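餐具整理机械臂设备采购与预算讨论会 会议纪要

时间：星期二下午3点
地点：二楼小会议室
主持：Gertraud Frei
出席：Refilwe Mabaso、Ewan Rutherford、Karabo Hendricks、Sanaa Bouazza
记录：Sanaa Bouazza
分发：与会各位，并抄送Rulcombe食堂后厨组

一、开场

Gertraud先谢谢大家在一月份这么忙的时候还愿意抽出一个下午来坐一坐，也谢谢Karabo带来的姜饼（会开到一半就吃完了，下次请多带一点）。她说，这次会议原本排在上周，后来因为Staltbridge那边的报价单迟迟没有发过来，才顺延到今天。报价单昨天晚上总算到了，大家手上拿到的是打印版，最后一页的字印得有点浅，看不清的可以找Sanaa要电子版。

上次会议的纪要没有人提出修改，只有Ewan指出第二条里把“夹爪垫”写成了“夹爪架”，已经改过来了，就此通过。

二、夹爪与耗材

这一项由Karabo介绍，讲得比较久，因为大家问题也多。

Karabo说，目前这套夹爪的机械部分用得还算顺手，真正费钱又费心的是指面上那层浅色的软垫。他理解财务上把它归到“零星耗材”里，但零星耗材的额度是按季度给的，每次到季度末就捉襟见肘，他已经有两回是先跟隔壁组借了胶带和泡棉，下个季度再还回去。借倒是好借，人家也很客气，可总这样实在不好意思。他希望明年能把软垫单独列一行，哪怕数目不大，也好有个名目。

Refilwe问，能不能干脆换成整体成型的硅胶指套，省得一次次更换。Karabo答，Nigatu有一款，他问过，样品做得很漂亮，摸上去也舒服，就是最少要订13副，而且尺寸一旦定下来就不好改。眼下餐具的种类还没有完全定，他有点不敢一下子订那么多。Refilwe表示理解，不过她还是觉得值得先要两副样品来试一试，Nigatu的销售她认识，说话很爽快，她可以去问问能不能先借用。

Ewan补充说，选垫子之前最好先把要夹的东西想清楚。食堂那边的筷子是六棱的，勺子的柄头却是圆鼓鼓的，两样东西对垫子软硬的要求恐怕不一样。筷子又常常是一大把插在一个餐具盒里，彼此挨得很紧，要从里头单独取一根出来，手指的宽度也有讲究。Gertraud说这一点说得很好，请Ewan把它写成半页纸的需求说明，附在采购单后面，这样供应商报价时心里也有数。 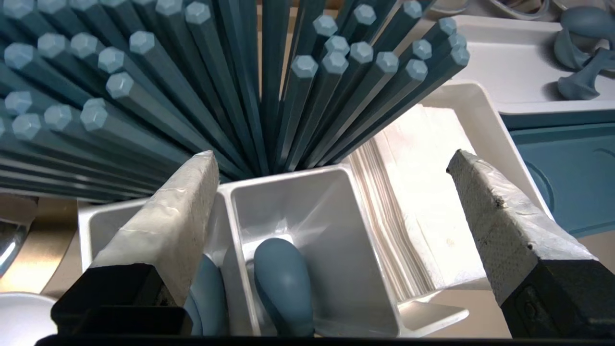

图1　筷子、餐巾与餐具盒，腕部相机视角

Sanaa借着这张图提了一个关于餐巾的问题。筷子和勺子都是硬的，餐巾纸是一叠软的，同放在一个盒子里，夹爪过去的时候会不会需要另外一种力度控制？如果需要，力传感器那一项就不能删。Karabo说他也一直惦记着这件事，上一版预算里力传感器是列在“可选”一栏的，他个人倾向于挪到“必要”一栏。讨论了一会儿，大家都同意挪过去，具体型号由Karabo再比较一下，下次会上定。

三、台面物料与餐具补充

Refilwe汇报了台面物料的情况。她先说明，这部分单价都不高，但是品类多、容易漏，所以她想借这个机会跟大家一样一样地过一遍，请大家多担待。

餐具方面，她建议继续用同一个颜色系列，也就是现在这种蓝灰色的筷子和勺子，跟Rulcombe食堂日常用的保持一致。Ewan问要不要另外买一套颜色对比强烈的，方便相机识别。Refilwe觉得从识别的角度当然有好处，可是将来真正到食堂里用，面对的还是这一套颜色，训练的时候太省力，到了现场反而要补课。Gertraud赞成Refilwe的意见，Ewan说他没有坚持的意思，只是替做视觉的同事问一声。

餐具盒方面，白色分格的那一种光泽比较强，内壁反光明显。Karabo问有没有磨砂的。Refilwe说她翻过目录，Adus有一款磨砂面的，格子大小差不多，价格贵一些，可以先买少量，两种轮换着用。会上同意先买7个磨砂的。Gertraud特别嘱咐，原来光面的请不要收起来，两种都要留在手边。

托盘和台面垫暂不增加。餐巾纸由行政统一领取，不走设备预算，请大家领的时候在登记本上写清楚是哪个组用的，行政的同事为这事已经客客气气地来问过两次了。

四、第二台机械臂：买还是租

这是今天的主要议题，前面两项聊得高兴，轮到它的时候已经过了四点，Gertraud请大家长话短说，不过结果还是说了挺久。

Ewan介绍了Staltbridge的两种方案。一种是直接购买，含一年保修，交货期偏长；另一种是按月租用，可以中途转购，已付的租金能抵一部分货款。他把两份合同都读了一遍，觉得租用合同里关于损坏赔偿的条款写得不够清楚，尤其是夹爪和腕部相机算不算在“本体”之内。他打过一次电话去问，对方说会给书面答复，目前还没有收到。

Karabo倾向于购买。他的理由是底座要打孔固定在台面上，线缆也要重新走，租来的设备用完再拆，前后的工夫都白费了。再说两台同型号的放在一起，备件可以通用，螺丝刀都不用多买一套。

Refilwe比较倾向于先租。她说自己在采购这一行做久了，胆子难免小一点，总怕买回来以后需求又变了。去年买的那个转台，大家应该都还记得，至今还在储藏室里，她每次进去拿纸箱都要绕着它走。（众笑）

Sanaa提醒大家，第二台如果要放在窗边，下午光线变化很大，遮光帘也要算进预算。Gertraud请她去问一下后勤的做法和费用，不必很精确，有个大致的数目就好。

最后大家商定：先等Staltbridge的书面答复，赔偿条款如果能写清楚，就按租用走，并在合同里保留转购的权利；如果写不清楚，就回到购买方案，由Ewan再去谈一次价格。Karabo表示可以接受，只是希望租期不要定得太短，最好能让他把底座安稳地装好再说。

五、预算小结

Refilwe把软垫、胶带、磨砂餐具盒和补充餐具这几样放在一起粗算了一下，大约638欧元，在本季度的余额之内，可以直接下单。力传感器和第二台机械臂另行申请，不占这一笔。Gertraud当场同意了小额部分，请Refilwe尽量在本周内把单子递上去。

六、待办事项

Karabo Hendricks：比较力传感器型号，列出两到三个备选；统计软垫的更换频率，作为单独列项的依据。
Refilwe Mabaso：提交小额采购单；向Nigatu询问借用两副指套样品；向Adus确认磨砂餐具盒的交货时间。
Ewan Rutherford：跟进Staltbridge的书面答复；写夹取对象的需求说明，半页即可。
Sanaa Bouazza：询问遮光帘的费用；把报价单电子版发给大家。
Gertraud Frei：与Rulcombe食堂后厨组约一次参观，看看他们高峰时段的餐具是怎么摆放和补充的。

七、其他

Ewan提到工具柜的钥匙又只剩一把了，请拿了另一把的同事看到纪要后放回原处，不必声张，挂上去就行。

Karabo问下次会议能不能改到上午，他下午要去接孩子。大家都没有意见，时间由Sanaa另行通知。

会议于下午5点一刻结束。纪要如有遗漏或写得不准确的地方，请直接告诉Sanaa，她会在下次会前改好。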